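2020-12-12

I meant to write about the allotment weeks ago, my dears, but the evenings have been so dark and the sofa so very welcoming! Anyway, the bus from Skenley now stops at the top of the lane, so I've been going over on Saturdays with my flask and doing a bit of digging (well, a bit of digging and a lot of leaning on the spade).

The garlic is in, 20 cloves of it, and the leeks are standing up to the wind better than I am. I've also given in and ordered a plum tree from the nursery at Bonon, though it won't come until April, and I still can't decide between the fence and the water butt.

Bowls and a bit of round red:

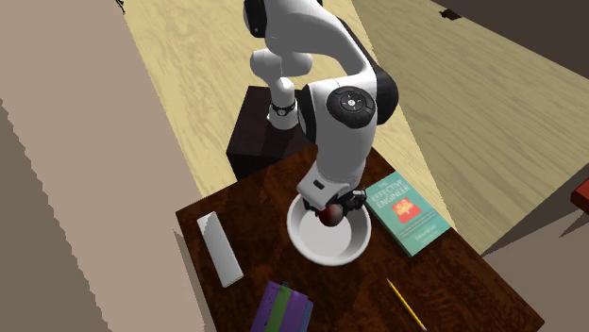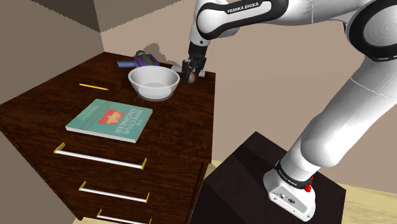
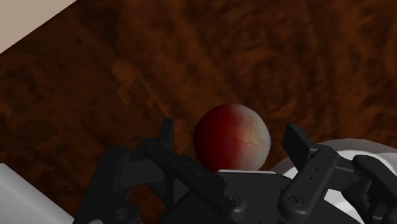
My neighbour on the next plot swears by the fence, for the warmth, but then the bean poles would have to move, and I've only just got them straight. I shall think it over with a mince pie.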